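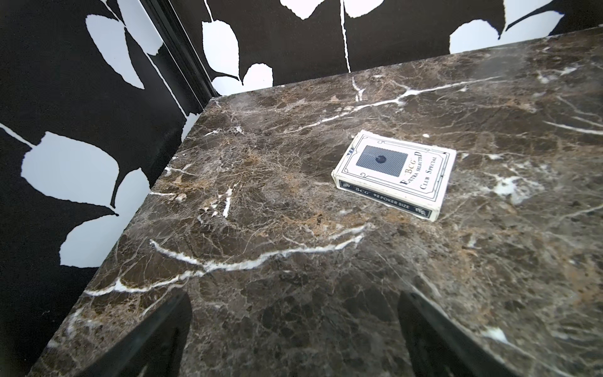 Date: 6 July 2022
Subject: Re: [corthorpe-cards] Scoring for the summer cribbage ladder

On the list, the Prelbridge club wrote:
> We played our first round under the new sheet and two tables
> came out with different totals for the same match. Does a skunk
> count as two games or as one game plus a bonus? Also, is
> there still a cutoff for late results? The page says January
> but that must be the winter ladder.

A skunk is two games in the ladder. There is no bonus on top. The old sheet had a bonus column and I think one of your tables was still using it. Please throw those out. The new one has "Baloyi" in the top corner, after the hall where we drew it up.

The January date is from the winter ladder, yes. I have asked for the page to be fixed. For summer, results go in within 17 days of the match. After that the match is void and both sides take zero.

Other points that came up off list:

Muggins is not played in the ladder. If you see that the other player missed points, say so and let them peg it.

Decks. Bring your own if you like, but both players have to agree to it before the first cut. A worn deck is fine as long as no card can be told from the back. If you can't agree, use the club deck.

We have had 143 matches reported so far. I still need corrected sheets for 5 of them, all from the first round. I will write to those tables directly.

Sternulon is down as a bye in round three. They have asked to play it as a friendly against anyone free. Reply to the list if you want it.

Ladder secretary
Corthorpe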